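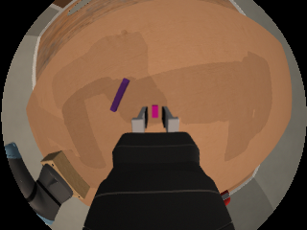 About Wonditz

Hello! I'm the one who answers the emails, packs the parcels and writes pages like this one, so you may as well hear it from me. Wonditz is a small mail-order tea shop in Fladthorpe, and it has been my full-time job since the day I handed in my notice at a building society and told my mum I was going to sell tea.

It began with a market stall and a borrowed gazebo. I had 24 tins, four kinds of tea and a kettle that tripped the electrics for the whole row (sorry again to the cheese people). I sold nearly 115 bags of tea that first July, mostly breakfast blend, mostly to people sheltering from the rain, and I went home thinking I could do this every week. So I did. The website came along a year later when my regulars started moving away and asking whether I could post it.

What we sell

We keep the list short on purpose. I drink everything on it, and if I go off something it comes off the list, which does upset people now and then. The one you've most likely had is Villik, our strong black blend – it stands up to milk, it stands up to being forgotten on the side for ten minutes, and it's what I have first thing. Quintela is the softer one, a green tea with lemon peel, and please don't pour boiling water on it! Let the kettle sit a few minutes first. I get more emails about bitter Quintela than about anything else, and it's the water every time.

We also do a decaf, a peppermint and a winter spice that comes and goes. 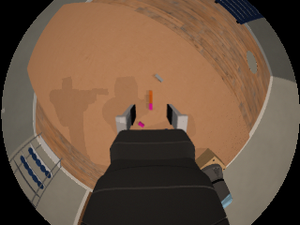 Bags or loose? Both, and I won't be snooty about it. I use bags on weekdays like everyone else. Ours have no plastic in them, so they can go in your compost, though they do take a while to rot down if your heap is as neglected as mine.

Orders and post

Everything is blended and packed in Fladthorpe in small batches, so the packet you get hasn't been sitting in a warehouse since last year. Order before noon on a weekday and it goes out the same afternoon. The smaller packets fit through a letterbox. The 1000 gram sacks of Villik don't, and your neighbour may end up with one, so do leave a note on the order if you'd like it tucked in the porch.

We supply a few cafés and one very thirsty dental surgery as well. If you'd like wholesale prices, drop me a line and tell me how much you get through in a month – a guess is fine.

Come and say hello

I still do the Saturday market when the weather lets me, and the kettle is a better one now. Samples are free, and you can bring your tin back for a refill at a pound off.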